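Mersha 家用物品多语名称表 数据说明

版本状态
当前发布分支为 3.x。词条主表 1,021 行,对应物品概念 1,021 个,每个概念一行。2.x 分支停止维护,仅保留下载,不再接受勘误。

概述
Mersha 是一份面向术语对照与词典编纂的平行词表,收录厨房、餐桌、清洁和储物四个领域的日常物品名称。语种为中文(简体)、英语、西班牙语三种。词表不含句子语料,不含语音,不提供词频。需要词频的使用者可自行与外部语料库对接,接口字段见“字段”一节。

维护者为 Obaidul Hettiarachchi(主表、中英部分)和 Melquiades Gallegos(西班牙语部分、地区变体)。

文件结构
terms.tsv 主表,UTF-8 编码,无 BOM,制表符分隔,首行为表头
variants.tsv 地区变体与旧称,通过 concept_id 关联主表
relations.tsv 上下位关系与部分整体关系
rejected.tsv 已否决词条及否决理由代码
CHANGES 逐版本变更记录
LICENSE 许可文本

字段
concept_id:六位数字,前两位为领域代码。10 厨房,20 餐桌,30 清洁,40 储物。删除的编号不回收。
zh:中文首选名称。不含量词,不含括注。
en:英语首选名称,单数,小写,专名除外。
es:西班牙语首选名称,单数,不带冠词。
gender_es:m 或 f。两性通用者填 mf。
classifier_zh:常用量词,多个时以竖线分隔,按常用程度降序。
note:自由文本,长度上限 200 字符,超出部分移入 variants.tsv。
status:stable、draft 或 disputed。

空值一律写作空字符串,不使用 NULL、NA 或短横线。读取时应关闭自动类型推断,否则 concept_id 的位数可能在某些表格软件中改变。

收录范围
收录可单独购买或单独搬动的物品。零件仅在有独立名称且该名称不可由整体推导时收录,例如“壶嘴”收录,“锅的把手”不收录。食品本身不收录,食品容器收录。商标名不作为首选名称;已经泛化的商标名放入 variants.tsv,类型标为 generic_tm。

玩具版与实物同名时不另立概念。中文里“玩具”作为前缀是能产的,三个语种均可按规则生成,主表无须重复。
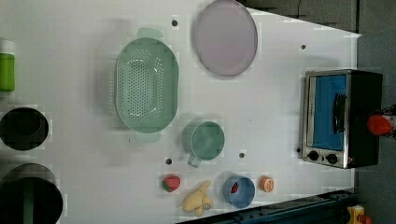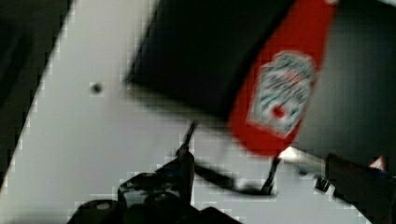
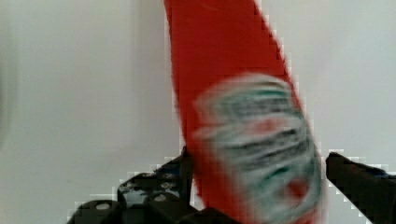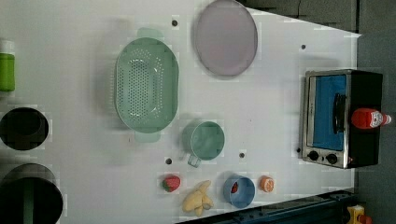 命名判定规则
同一概念有多个候选名称时,按以下次序取首选名称:
一、三部以上通用词典以该形式立条;
二、零售标签中的主流写法;
三、音节数较少者;
四、以上均不能区分时由维护者裁定,status 标为 disputed。

“沥水篮”“滤盆”“漏盆”在 2.x 中合为一条,3.x 拆为两个概念。“沥水篮”对应 en: colander,“漏勺”对应 en: skimmer,原有的“漏盆”移入变体表,标注为北方口语。西班牙语 colador 同时覆盖细网滤器与沥水篮,主表中 colander 取 escurridor,colador 归入 strainer 一行。使用 2.x 编号的下游项目须按 CHANGES 中的映射表更新,不能仅按字符串匹配。

“瓶”与“罐”的划分以口径与瓶身之比为主,材质不参与判定。英语 jar 与 can 在中文里均可作“罐”,因此 zh 列允许重复,en 列不允许重复。校验脚本只对 concept_id 和 en 做唯一性检查。

“盘”与“碟”的划分存在明显地域差异。主表一律以“盘”为首选,“碟”入变体表并标注地区。粤语区使用者若需以“碟”为首选,可在导出时指定 --prefer-region yue。

“番茄酱瓶”按容器收录,“番茄酱”不单列。变体“茄汁瓶”标注为华南用法。

标注流程
候选词条由两份来源合并得到:Hinlow 零售目录的分类标题,以及 Skindberg 旧版三语手册的索引。合并后去重,再由两位维护者各自独立填写 zh、en、es 三列。两人一致的条目直接置为 stable。不一致的条目进入讨论,讨论后仍未达成一致的有 74 条,全部标为 disputed,随主表发布。

classifier_zh 一列由 Hettiarachchi 单独填写,未经第二人复核。引用该列时请注意。

导出
导出工具 Wandbridge 随仓库提供,支持 TSV、JSON Lines 和 TBX 三种格式。TBX 导出不包含 classifier_zh,该字段在目标格式中没有对应项。
常用参数:
--domain 10 仅导出厨房领域
--status stable 仅导出稳定条目
--with-variants 将变体并入输出
未指定 --status 时导出全部状态,包括 disputed。

已知问题
清洁领域的西班牙语条目以墨西哥用法为主,伊比利亚用法覆盖不全。
relations.tsv 中“套装”类概念的部分整体关系未展开。
draft 条目的 note 字段可能残留内部缩写。
繁体字形不在本表范围内,自动转换结果未经检验,不应视为本表内容。

勘误
提交勘误时请给出 concept_id、字段名、现值、建议值和一条可查证的来源。缺少来源的勘误不处理。涉及首选名称变更的勘误累积到下一个次版本统一发布,错别字和 gender_es 错误随时修正。西班牙语部分由 Gallegos 审阅,其余由 Hettiarachchi 审阅。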